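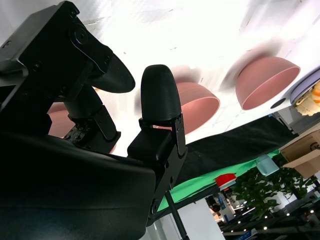 ## 1. 오늘 할 이야기

- 그리퍼 한 대를 어떻게 맞추고, 어떻게 돌보고, 고장 나면 어디부터 보는지. 제어 알고리즘 얘기는 안 함.
- 대상은 Hodunura 셀 2번. 그릇과 접시를 옮기는 테이블 작업용.
- 화면은 손목 카메라 시점. 검은 손가락 두 개가 가까이 있고, 뒤쪽 흰 면에 분홍색 그릇 세 개가 있음. 질문은 중간에 받아도 됨.

## 2. 손가락 끝

- 총알처럼 생긴 검은 손가락 끝을 가리킬 것. 가는 가로줄은 3D 프린터 적층 자국.
- 우리는 이 줄을 갈아내지 않음. Olaia Sarmiento가 한 번 사포질을 해봤는데 그릇 테두리에서 더 잘 미끄러졌음.
- 교체 기준은 파지 400회. 400회 전이라도 끝이 하얗게 뜨거나 줄이 뭉개지면 바꿈.
- 새 부품은 Tondness 선반 서랍 815번. 꺼내면 수량표에 적을 것.
- 반대쪽 굽은 손가락은 끝이 넓적한 주걱 모양이라 마모 양상이 다름. 교체 주기를 따로 기록함.

## 3. 브래킷과 나사

- 손가락 끝은 검은 사각 브래킷 위에 올라가 있음. 납작한 판을 겹친 구조고 나사 구멍이 보임.
- 순서대로 말할 것:
 1. 비상정지를 누르고 팔 전원을 내린다.
 2. 브래킷 나사를 반 바퀴씩 번갈아 푼다.
 3. 손가락 끝을 갈고, 나사를 손으로 먼저 다 걸어 놓는다.
 4. 토크 드라이버로 대각선 순서로 조인다.
 5. 손가락을 손으로 끝까지 벌렸다 오므려서 걸리는 데가 없는지 본다.
- 위쪽 조립부의 육각 나사는 매일 만지지 않음. 일요일 점검 때만 표시선이 어긋났는지 확인.
- 나사 고정제는 금속 체결부에만. 출력물에 묻으면 갈라진 적이 있음.

## 4. 카메라와 노출

- 배경의 흰 면이 과하게 밝음. 이 상태로는 그릇 윤곽이 약해지는 구간이 생김.
- 노출은 수동으로 고정. 우리 셀 설정값은 157. 다른 셀에 그대로 복사하지 말 것.
- 기울기가 커서 그릇이 뒤집힌 것처럼 보임. 손목 각도 때문이니 영상만 보고 카메라를 돌려 달지 말 것. 신입이 꼭 한 번씩 함.
- 렌즈는 마른 천으로만 닦음.

## 5. 테이블 쪽

- 그릇 세 개, 오른쪽에 연보라색 접시. 접시에는 크림색과 주황색 조각이 섞인 음식이 조금 담겨 있음.
- 검은 천과 초록 천은 매번 같은 자리에 펼 것. 주름이 심하면 손가락이 천을 같이 집음.
- 음식물을 다룬 날은 손가락을 분리해서 씻음. 적층 자국 사이에 찌꺼기가 남음. 솔은 부드러운 것.

## 6. 고장 사례 하나 (시간 없으면 건너뜀)

- Sepúlveda 현장. 그릇을 집을 때마다 한쪽으로 돌아감. Bonifacio Salcedo가 반나절 동안 파지 힘을 조정했지만 그대로였음.
- 원인은 브래킷 판 하나가 뒤집혀 조립된 것. 두 손가락의 높이가 안 맞았음.
- 그 뒤로 판 안쪽에 점을 찍어 둠. 조립 후에는 끝끼리 닿는 위치를 꼭 확인.
- Grommont 셀에도 같은 표시를 넣었음.

## 7. 마무리

- 시작 점검은 파지 100회 연속. 한 번이라도 놓치면 3번 항목으로 돌아가 브래킷부터 다시 봄.
- 점검표 인쇄본은 입구 쪽 책상에 있음.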